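Kirkalero work table, white – review by Gaetano Vitale

I bought the Kirkalero in September for folding and packing shirts. The top is a plain white rectangle on metal legs. Assembly took 56 minutes with one hex key.
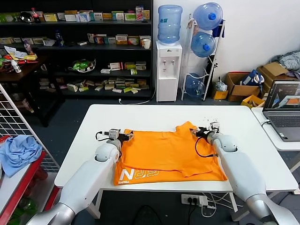
Orange T-shirt on the Kirkalero, hem turned up.

An adult shirt lies flat with room to spare, and the surface doesn't snag. Crumbs and specks show up right away on the white – I wipe it down before each batch.

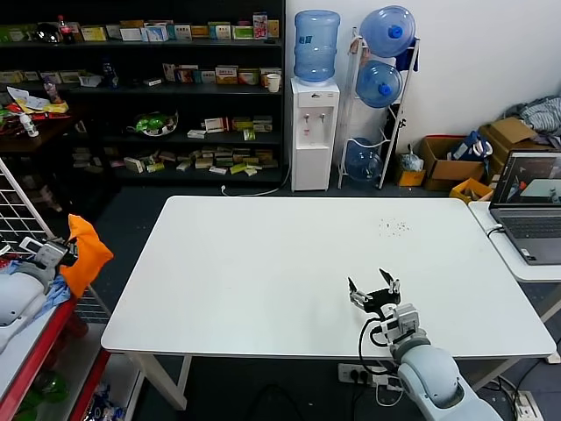 Verdict

Good for light work. I would pay for the Brunau if I needed drawers. 10 out of 11 on my usual checklist.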